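La nevera ya está en su hueco (por fin)

Escribo esto rápido que tengo que salir en 18 minutos y si no lo cuento hoy no lo cuento nunca. Semana de cocina. Mejor dicho, semana de nevera, porque lo demás sigue en cajas.

La vieja murió en abril. Hacía un ruido como de tractor y dejaba charco por las noches. Aguanté con una portátil de camping hasta que Arwel James, el del segundo, me dijo que eso no era vida y me pasó el contacto de Plurine, una tienda pequeña que trae cosas de exposición. Negra, alta, brillo espejo. 300 euros. No pregunté mucho más.

Lo difícil era el hueco. Esta casa es de 1829, o eso pone en los papeles, y las paredes van cada una a su aire. Medí tres veces. Arriba me daba una cosa y abajo otra - 3 centímetros de diferencia, que en un hueco así es todo. La subimos entre dos, con mantas, despacito, parando en cada rellano. Entró. Muy justa por la derecha, con algo de sitio por la izquierda, y por ahí va el cable.

Lo que no había pensado es en el brillo. Se refleja todo. Las sillas del comedor salen dobles, con sus patas finas, y de noche, con la tira led de la encimera encendida, parece que hay otra habitación detras. Me gusta, creo. Los dedos se marcan que da gusto, eso sí.
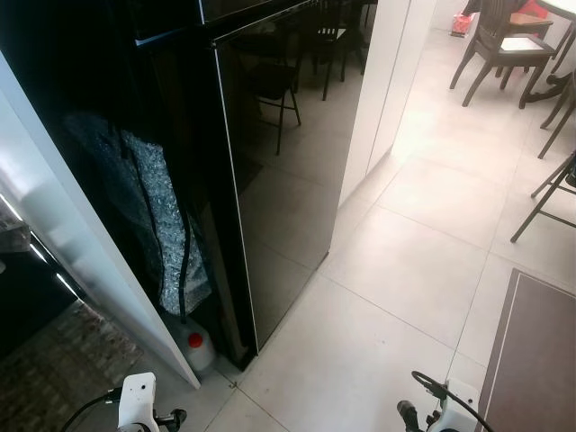 ¿Cuánto hay que esperar para enchufar una nevera recién traída?

Depende de cómo haya viajado: si fue siempre de pie, con unas horas suele bastar, y si fue tumbada mejor dejarla hasta el día siguiente y mirar lo que diga el manual.

La mía vino de pie, así que por la tarde ya estaba enchufada y con la leche dentro.

Pendiente todavía:

El plástico de burbujas del lateral. Sigue ahí colgando. Lo quiero guardar para los vasos de Rees, que se los mando antes del verano.

La garrafa del tapón rojo, buscarle sitio. En el suelo no se queda.

Limpiar la puerta con un trapo de microfibra, en seco. Probé con papel y quedó peor, lleno de pelusilla.

Nivelar las patas delanteras. La puerta de abajo se va un pelín sola.

El felpudo lo dejo, me gusta ese dibujo marrón aunque no pegue con nada.

Y luego la estantería Hunaretti, que sigue sin montar y le faltan tornilos. Ya he escrito, no contestan. Si alguien tiene una igual que me diga la medida, porfa. Me voy corriendo.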